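Prondix opens hearing aid support app to all users

Prondix has released Clanus, an app that helps people with hearing loss set up and look after their hearing aids at home. It is free to download from August and works with 231 models of hearing aid.

The app was first tried by 1000 people at clinics in Ballell and Gilmartin. They used it for five months and sent in comments every Tuesday through a short form on their phones.

Clanus has step-by-step guides to cleaning, changing batteries and pairing with a phone or TV. It also has a listening diary, where users can note the places in which they find speech hard to follow. The diary can be shared with an audiologist before an appointment.

"Many people get a hearing aid, have one fitting and then go home with a booklet," said Tanvir Weerakoon, head of product at Prondix. "Our testers wanted the answer to a small problem on the day it came up. Most of their questions were about wax guards and volume settings, so those guides are on the first screen."

Following comments from testers, the text size was increased and the sign-in page was cut down to two questions. Captions were added to all the videos.

The app does not test hearing and does not replace a visit to a clinic. Anyone who has a sudden change in hearing should contact a doctor right away.

Clanus is available for phones and tablets. Clinics that want to receive listening diaries from their patients can register through the Prondix website.
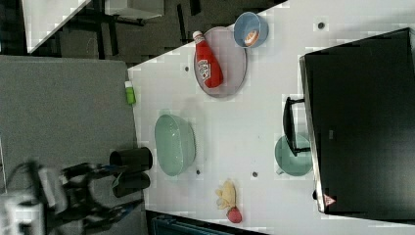 Registration for clinics is free, and staff training is done online in a single session. A Spanish version of the app is being prepared.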